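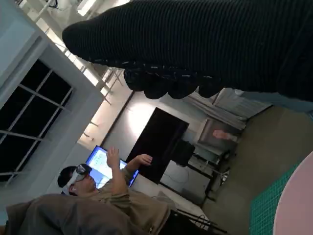 An owner writing under the Canstead dash cam listing says the parking mode flattened his battery over one weekend, and asks whether the hardwire kit has any cutoff at all. It does, but it ships set to the lowest value.

Sorkance Hardwire Kit for 12V dash cams
Rating: 3 out of 5
Tested with: Canstead front camera, gasoline hatchback

The kit is a small converter box with three leads: constant power, switched power and ground. Cable length was enough to reach the fuse panel along the driver's side pillar with slack left over. The fuse taps in the bag are the mini size only. My car takes low-profile fuses, so I used a pair of Ginent taps I already had.

Cutoff voltage is set with a slide switch on the side of the box. The printed sheet gives the positions in the wrong order; check with a meter before closing the trim. At the highest setting the camera shut down overnight and the engine started normally in the morning. At the lowest setting cranking was noticeably slow.

Output stayed steady with the engine running. The box gets warm but can be held in the hand. No radio noise on FM, slight hiss on AM.

I fitted it in May and have driven 2,336 miles since. One dropout, traced to a loose ground screw.

Would buy again if the tap sizes were listed on the page.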